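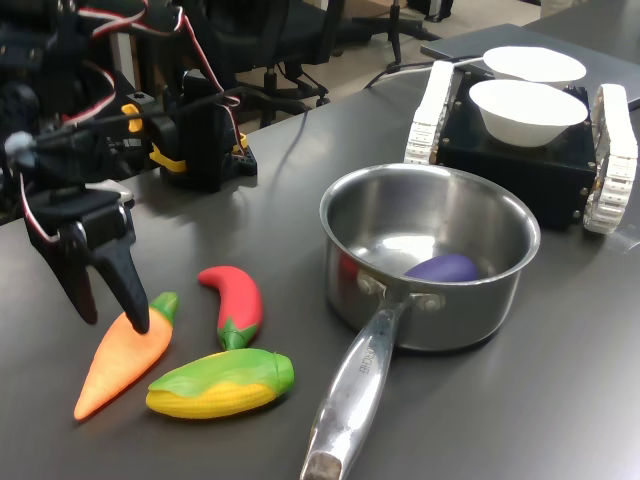

Wrapped hands again tonight, and I'm writing it down while I still remember what we changed. The Zulteo gauze goes on first, over and under the knuckles, and this time I stopped the tape well short of the crease so the fist could close all the way. It felt so much better on the heavy bag! The old way bunched up by the second round every single time, and I'd blamed the gloves for it (sorry, gloves).

We did 2 rounds of straight punches and then 2 of hooks to the body. One roll gave us 450 inches of gauze, plenty for both hands with a bit left over - I'd cut the next one shorter.

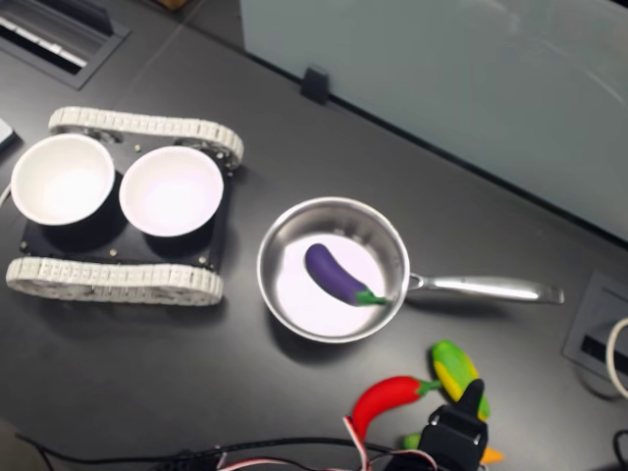
Vivdale, November

Same wrap, Sunday morning, and this time on the 100 pound bag, the Carko one with the lumpy bottom. The left hand held up beautifully. The right loosened at the thumb, and I think I went around the wrist too few times before starting up the hand, so that one is on me.

If anybody at Juška's wants to try it before sparring, please leave the thumb loop out for now and tell me how the wrist feels afterward. I still want to compare it with the stretchy wraps under the bigger gloves, and I need to order more tape before we do, the narrow kind.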